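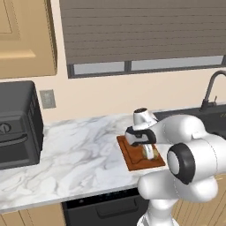
Forum: Robot Cells and Simulation > Rules and Good Practice
Grovoteck Help Board

Reporting force limits for food handling when everything was run in simulation

Posted by ponce_bench, Oct 8, 2025

We have a one-arm kitchen pick-and-place task, simulation only so far: grip a food item, move it on or off a cutting board, release. Ruvley wants a written handling procedure before they will look at hardware. Our draft sets a grip force ceiling of 5 N for all items and a 70 mm approach height over the board.

Two things are unclear to me. Can simulated contact forces be quoted in a procedure at all, or only measured ones? And should the ceiling be one value, or one per item class? A bread roll and a firm wedge do not behave the same way between flat pads, and in our model both are rigid bodies with different friction values.

I have read the general robot safety material, but it deals with people near the arm and says little on the product being held.

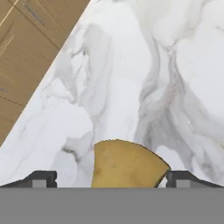
The wedge class is also the one where the pads meet sloped faces, so a small yaw error changes the contact area quite a lot. We log yaw at closure but have no pass limit for it. If anyone has a limit they can defend, I would like to see how it was set.

Flandik_QA

You can quote simulated forces if they are labelled as simulated, with the solver, time step and contact settings listed beside them. Leave them out of the acceptance table. That table should hold measured values only, and until you have some, the cells stay blank and marked "to be measured". Reviewers accept blanks. They send back numbers with no source.

On classes: one ceiling per class, and state which items belong to it. Rigid bodies will not show crushing, so your 5 N figure says nothing yet about damage to a roll. Call it a controller setting in the draft.

For yaw, we ran 400 closures per class, sorted them by error at closure, and set the limit at the largest error below which we had no slips. Repeat the runs whenever the pad geometry changes. Record the random seed and the model version for each batch, or the batch can't be checked later. 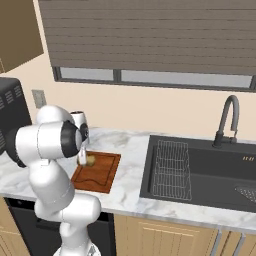
mullion41

Agree with most of this, but the draft is also missing a stop condition. Ours was returned in June for the same gap. Write down what the arm does if the item is lost halfway: hold position, open, retreat straight up, log it. Also say who may clear the fault and restart.

I would question 70 mm as a single approach height too. Measure it from the top of the item and name the reference surface. A board and a bare counter are two different surfaces.

tray_liner

we just used whatever the gripper manual said for force and it was fine. not sure why you need classes for a kitchen demo

Flandik_QA

A manual gives the limit of the gripper. The procedure needs the limit of the item. Keep both in the document, in separate columns, and have the controller use the lower one.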